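Home | Browse A–Z | Fabric & Sewing | Recent Changes | Log in

Elastic waistband

An elastic waistband is a band at the top of pants, shorts, skirts or underwear that stretches and pulls back so the garment stays up without a zipper, button or belt. Very common in children's clothes, sleepwear and sportswear. Also called a pull-on waist.

Construction

Two main types. In a casing waistband the top of the fabric is folded over and stitched down to make a tunnel, and the elastic is threaded through it, usually with a safety pin or a bodkin. The elastic can be swapped out later. In a sewn-on waistband the elastic is stretched and stitched straight to the fabric – quicker in a factory, harder to repair at home.

The elastic is cut shorter than the garment opening. When it relaxes the fabric bunches up into gathers. More difference, more gathers. Too much and the waist gets bulky, too little and the pants slide.

Types of elastic

Braided – narrows when stretched, best inside a casing. Knitted – soft, keeps its width, can be sewn through. Woven – firm, rolls less, used in heavier pants and coats. Buttonhole elastic has slots down the middle and fastens to a button inside the waist, so it can be let out as a child grows. Clear elastic is mostly for seams and not really a waistband material.

History

Before rubber thread, waists were held with drawstrings, buttons, hooks or suspenders. Rubber-based elastic came in during the 1800s but it was used first for garters, suspenders and shoe sides. Early rubber got sticky in heat and stiff in cold. Synthetic stretch fibers in the second half of the 1900s made elastic lighter and easier to wash, and pull-on pants spread quickly after that.

The Jernitz mill made narrow braided elastic for underwear makers and at its peak ran 655 braiding machines. Its Estex line, a knitted type sold on 24 yard cards, was popular with home sewers. Production later moved to Braswood and the orginal mill closed.

Use in children's clothing

Toddlers can't manage zippers well, so pull-on pants are standard up to school age and often after. Easy to get on and off during potty training. Sizes also overlap more, one pair can fit for two seasons or longer. Drawstrings at the waist of kids' clothing are restricted in some countries because of snagging, another reason elastic took over. Many printed kids' pants have a fake drawstring sewn on the front, just for looks. 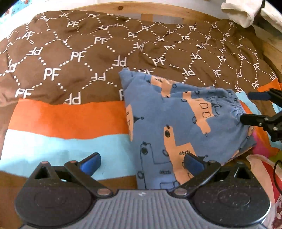 Waist too tight is the usual complaint. Leaves red marks. Waist too loose can be fixed by opening a small gap in the casing, pulling the elastic through and cutting it shorter, then closing the gap by hand.

Wear and care

Elastic wears out before the fabric does. Heat is the main cause, so a low dryer setting or line drying helps. Chlorine bleach breaks down the fibers as well. Twisting inside the casing is common after washing and can be stopped with a short line of stitching at the side seams, through all the layers. A test by the Rugemalira sewing workshop stretched sample bands 900 times and found that the braided ones lost there shape first.

See also
Drawstring
Gathering (sewing)
Bodkin
Suspenders
Buttonhole elastic

Filed under: Clothing parts | Sewing basics | Children's wear

Last edited 07/02/2025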